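Soup season in July

I know, I know, it's July and the kitchen is already hot by breakfast, and I've spent the last few weeks completely taken up with cold soups. I blame the beets. There was a crate of them at the Brzozowska stall for next to nothing, greens still on, and I carried the whole thing home on the bus like a prize.

Cold beet soup was a thing other people's grandmothers made when I was little. Mine made noodles. So I came to it as an adult with no loyalty to any one recipe, and that has been great fun, because everybody who does have a loyalty wants to tell you about it! My neighbor swears by buttermilk. My sister-in-law says kefir or don't bother. Igor Rutkowska, who I used to share an office with, sent me a message 15 lines long on the subject of radishes (slice them, never grate them, and put them in at the end).

What I've settled on for now goes like this. Cook the young beets with their stems until a knife slides in, let them cool in their own liquid, then chop everything small. Add kefir, a good splash of the pickle brine from the jar in the door of the fridge, 2 cucumbers, a fistful of dill and more chives than seems sensible. Salt it, and then salt it again once it's cold, as cold food always needs more. It wants a night in the fridge. I've tried serving it the same afternoon and it's fine, just a bit shy.

The color! I still can't get over the color. It starts out like red wine, and then the kefir goes in and it's the loudest pink you've ever eaten.
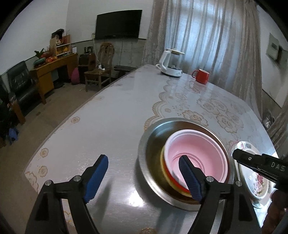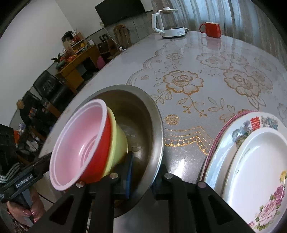
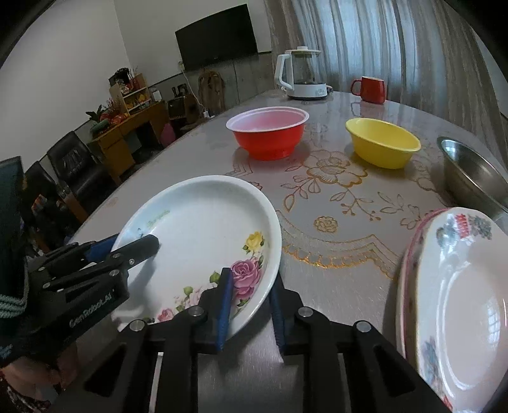

Bowls and plates, the good tablecloth on.

After the beets ran out I moved on to cucumber and yogurt, with walnuts and a little garlic, and that one is so easy I feel silly writing it down. Grate, stir, chill. I made it for Sunday lunch and there was none left for me to have on Monday, which I'm still a little sore about.

Then sour cherry, and here I need help. I used fresh cherries, a cinnamon stick and some cream, and it came out closer to a dessert than a soup. Delicious, but I couldn't work out when to serve it. Before the meal? After? I ate mine standing at the counter at 2 in the morning, so I'm no guide. If you grew up with it, please tell me in the comments how your family did it, and whether you left the pits in (I did, and spent the whole bowl being careful).

Next I want to try sorrel. The Pandstead market had some last week and I dithered and missed it. I've also got 14 jars of pickles to get through before the new ones are ready, so expect brine in everything until the fall.

Oh, and boiled potatoes on the side, hot, with butter. Cold soup with hot potatoes is the best thing I've eaten all summer.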